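Usitier display shelving, white metal, two units

I bought two of these units from Desano to keep our bottled drinks in order. Before, everything stood in crates and we were always lifting one crate to reach another. I use them since November, so I think I can give a fair opinion now.

Assembly took me 3 hours for the pair. The instructions are only drawings, and the drawing for the upright is too small to read well. The boards sit firmly once they are in.

We keep the same drinks in the same place on both units, cola on the left of the middle shelf and the yellow bottles with green caps on the right.

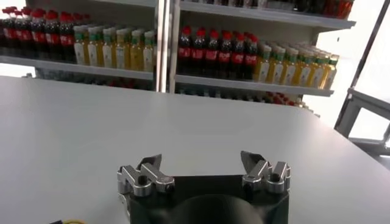
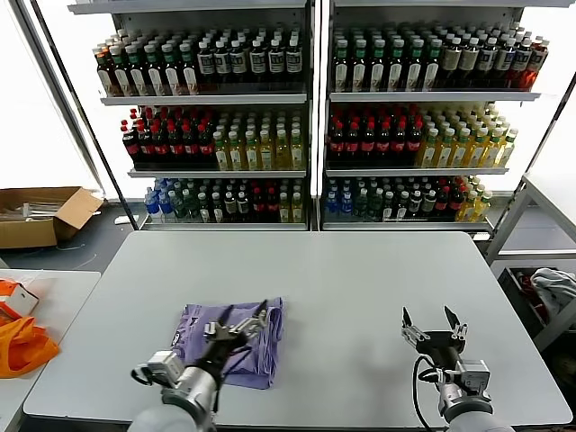

Both units, with the light gray table in front

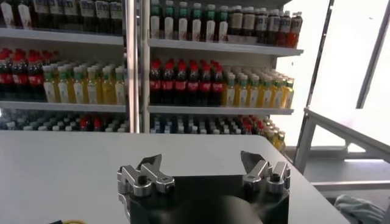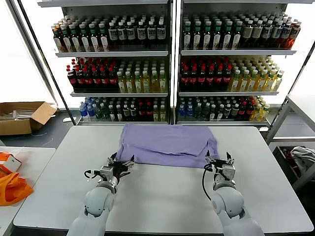
My one complaint is the finish. The white paint marks easily when a crate touches it, and Desano does not sell a small pot for repair. I also looked at the Yoshida model, but its shelves were too shallow for us. With the full weight the boards are still straight. I give 8 out of 10 and I would buy a third one if we had the wall for it.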